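Course notes, unit 4: Buying a two-arm serving cell
Instructor: Damir Kos

Read these before Monday. Bring the quote sheet from last time, since we will fill in the second column together.

## What is being sold

Jaltovari sells a two-arm cell for food counters under the name Drollix. It comes as a kit: two arms with grippers, a camera at each wrist, one fixed camera, a control box and a license for the training software. The customer supplies the table, the trays and the products. Baláž is the reseller and does the installation and the first service visit.

The competing offer is from Gukano. It uses one arm on a rail and is priced per month. We cover it in unit 5, so keep your questions on it until then.

For this unit you are the buyer. You run a small counter that sells donuts and canned drinks, and you want to know what the kit will do on an ordinary shift, what it will cost to keep, and what you still have to do by hand.

## The task

The counter task has two halves.

1. Cans go on a serving tray, upright.
2. Donuts go into paper holders, and the filled holders go on a tray.

The first half is easy to specify. A can is stiff, has a known diameter and stands up without help. The second half is harder. Icing sticks, paper bends, and a donut held too tightly loses its shape. Most of the training time in the quote is for the second half. The vendor's sheet lists 655 training runs for the donut task.

Look at which objects are rigid and which are soft, and at how much room is left between trays for a gripper.

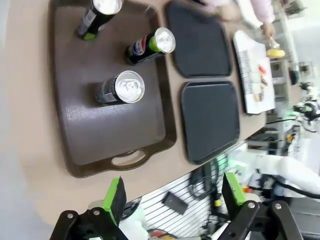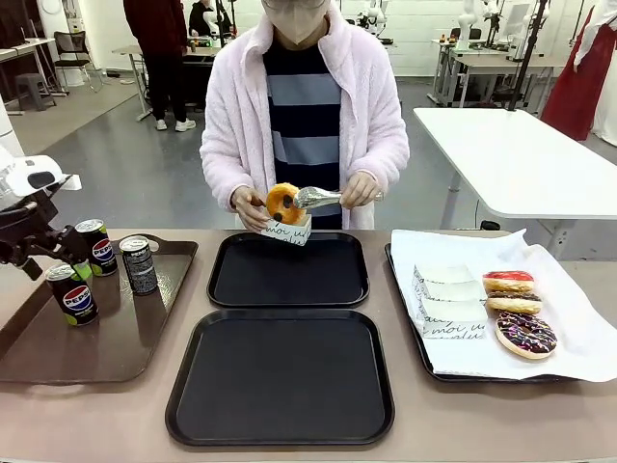
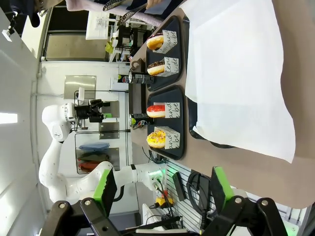

**Does the kit work out of the box with any tray?**

The arms will reach any tray inside the working area, but placement has to be trained for the trays you plan to use. If you change to a different size or color later, plan on a short retraining session.

## Reading the spec sheet

Page 2 of the sheet gives the gripper opening, the payload and the cycle time. Three things to check on it:

- **Payload** is given at full reach. Close to the base the arm can carry more. Use the full-reach number anyway.
- **Cycle time** is measured from pick to release. It leaves out the return move. Time the whole loop yourself during the demo.
- **Finger pads** are listed as consumables. They are not covered by the warranty. A spare set is 8 pads.

The sheet gives one success rate for the whole counter task. Ask for two, one for cans and one for donuts. A single number can hide a weak half. Ask also what was counted as a success. A donut that reaches its holder with the icing smeared may be a success to the vendor and a refund to you.

## Cost

The service plan is 827 per quarter, before tax. It covers software updates, remote support and one visit. It does not cover pads, cables or damage from spills.

Work out the yearly cost of the plan and add two spare pad sets. Then add the staff time for cleaning. Students usually forget cleaning. Sugar and icing get on the pads, and somebody has to wipe them down at the end of each shift. Put in a figure you can defend.

Training on a new product is billed separately by Baláž. Get that rate in writing. If your menu changes every month, this line may end up larger than the service plan.

## What stays with a person

The quote assumes a worker nearby. That person refills the supply tray, clears dropped items and restarts the cell after a stop. The sheet calls this "light supervision" and gives no hours for it. Ask for hours.

Also ask who may enter the working area while the arms are powered, and what the arms do when someone reaches in. The answer should name a speed limit and a stop method. If the sales contact has to look it up, write that down too.

## For Monday

- Fill in the second column of the quote sheet for Drollix.
- Write down the two success rates you would accept, with a sentence on each.
- List 4 questions for the reseller. At least one should be about training on a new product.
- Mark anything on the spec sheet you could not check in a demo.

Half a page is enough for the written part. Typed or by hand, either is fine. The Gukano sheet will be handed out at the end of class.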